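원목 식탁에 하얗게 뜬 자국, 사포질 말고 없애는 방법 있을까요?

작성자: 오바디아 키오코
2025년 11월 21일

안녕하세요, 눈팅만 하다가 처음 글 써봅니다. 거실 겸 주방에서 쓰는 원목 식탁이 하나 있는데요, 어제 저녁에 전골 냄비를 받침 없이 그냥 올려놨다가 하얗게 동그란 자국이 생겼어요. 제가 그런 건 아니고... 아니 사실 제가 그랬습니다 ㅠㅠ 손님이 와 계셔서 정신이 없었거든요.

식탁은 Trastano라는 동네 공방에서 중고로 데려온 거예요. 전 주인이 오일로만 관리했다고 들었는데 공방 사장님은 또 얇게 바니시가 올라가 있을 거라고 하시고, 말이 서로 달라서 마감이 뭔지 저도 확신이 없어요. 손으로 만지면 아주 매끈하지는 않고 살짝 보송한 느낌? 물을 한 방울 떨어뜨려 보면 한참 동그랗게 맺혀 있다가 천천히 퍼집니다.

지금까지 해본 건 마른 수건으로 문지르기, 그리고 주방세제 한 방울 탄 물로 닦기예요. 둘 다 변화가 없었어요. 인터넷에는 마요네즈를 바르라는 사람도 있고 치약으로 문지르라는 사람도 있고 다리미를 대라는 사람도 있던데, 다리미는 진짜 무서워서 손이 안 가네요. 열 때문에 생긴 자국에 또 열을 준다는 게 맞는 말인가요?

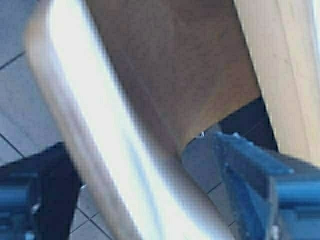 갈색 나무 표면이에요. 앞쪽 허연 건 흐리게 찍혔네요.

색은 진하지도 연하지도 않은 중간 갈색이고요. 사포질은 되도록 안 하고 싶어요. 상판 전체를 갈아낼 자신도 없고, 부분만 갈면 거기만 색이 달라질 것 같아서요. 집에 있는 건 Lema 가구용 오일 반 통이랑 올리브유, 베이킹소다 정도입니다. 혹시 이런 자국 없애보신 분 계시면 순서까지 좀 자세히 알려주시면 정말 감사하겠습니다! 3월에 부모님이 오시는데 그 전까지만 해결하면 돼요.

조회 937

본 벤아비데스

저 이거 똑같이 해봤어요! 저는 피자 상자였습니다. 뜨거운 피자 상자를 식탁에 바로 올려놓고 영화 한 편 다 보고 치웠더니 네모난 허연 자국이 떡하니... 그날 밤 잠을 설쳤어요 ㅎㅎ

하얀 자국이면 너무 걱정 안 하셔도 돼요. 보통 하얀 건 습기가 마감층 안에 갇힌 거라 나무까지는 안 내려간 경우가 많아요. 까맣게 변했으면 나무 속까지 물이 든 거라 그때는 이야기가 좀 복잡해지고요.

무서워하시는 다리미, 사실 저는 그걸로 해결했어요. 열로 생긴 자국에 열을 준다니 이상하게 들리는데 갇힌 습기를 다시 빼내는 거라고 생각하시면 돼요. 대신 다리미가 겁나시면 헤어드라이어부터 해보세요. 약한 바람으로 한 뼘 정도 띄우고 계속 움직이면서 말려주는 거예요. 한 군데 오래 쏘면 절대 안 됩니다. 중간중간 손바닥을 대보고 뜨겁다 싶으면 쉬었다 하시고요.

그래도 남으면 다리미로 넘어가시면 되는데 저는 이렇게 했어요. 물통은 완전히 비우고 스팀은 끄고, 온도는 제일 낮게. 무늬 없는 하얀 면 수건을 두 겹으로 접어서 자국 위에 깔고 (프린트 있는 거 쓰지 마세요, 색 옮아요!) 다리미를 잠깐 댔다가 떼고 수건을 들춰서 확인. 이걸 반복하는 거예요. 저는 네다섯 번째쯤부터 가장자리가 흐려지기 시작했고 다 없어지기까지는 꽤 걸렸어요. 성격 급하시면 라디오라도 틀어놓고 하세요.

다 되면 하루 그냥 두셨다가 갖고 계신 가구 오일을 얇게 펴 바르고 마른 천으로 싹 닦아내시면 됩니다. 올리브유는 비추예요. 저희 이모가 도마에 발랐다가 나중에 쩐내가 나서 버리셨어요. 그리고 오일 묻은 천은 뭉쳐서 쓰레기통에 넣지 마세요. 제품에 따라 저절로 열이 나서 불이 붙을 수도 있대요. 물에 적셔서 펼쳐 말린 다음에 버리세요.

나무늘보2407

마요네즈요. 두껍게 바르고 하룻밤. 아침에 닦으면 끝. 저희 집은 그걸로 됐음

솔방울

위에 마요네즈 말씀하신 분, 되는 집도 있는데 안 되는 집도 있어요. 결국 기름이 스며들면서 습기 자리를 대신 채우는 거라서 그냥 가구용 오일을 쓰는 게 냄새도 안 나고 낫습니다. 치약은 저라면 안 해요. 안에 연마제가 들어 있어서 얇은 마감은 금방 깎이고, 자국은 없어졌는데 거기만 광이 달라져서 더 눈에 띄는 수가 있어요. 베이킹소다도 마찬가지고요.

저는 가구 일을 하는 사람은 아니고 그냥 오래된 가구 주워다 고치는 게 취미인데요, 질문하신 분은 마감부터 확인하시는 게 먼저일 것 같아요. 식탁 아랫면이나 다리 안쪽처럼 안 보이는 데에 면봉으로 소독용 알코올을 살짝 찍어보세요. 끈적해지면서 녹아나면 셸락 계열일 가능성이 높고, 그러면 열에 아주 약하니까 다리미는 하지 마세요. 아무 반응이 없으면 오일이나 바니시 쪽인데, 물이 한참 맺혀 있다가 퍼진다고 하신 걸 보면 제 짐작으로는 오일 마감이 좀 닳은 상태 아닐까 싶어요. 글만 보고 하는 말이라 틀릴 수 있습니다.

오일 마감이면 드라이어로 말린 다음 제일 고운 스틸울에 오일을 묻혀서 결 방향으로만 아주 살살 문질러 보세요. 동그라미 그리면서 문지르면 나중에 빛 받을 때 다 보여요. 저는 예전에 서랍장 윗판을 그렇게 망쳐서 그 위에 지금도 레이스 천을 덮어놓고 삽니다...

그리고 급한 게 아니시면 며칠 그냥 둬보시는 것도 방법이에요. 어제 생긴 자국이면 건조한 방에서 저절로 옅어지는 경우도 있거든요. 그동안은 식탁보도 깔지 마시고요.

오바디아 키오코

와 다들 정말 감사합니다! 알코올 테스트는 방금 다리 안쪽에 해봤는데 아무 반응 없었어요. 일단 며칠 두고 보다가 드라이어부터 해볼게요. 그리고 냄비 받침은 오늘 주문했습니다.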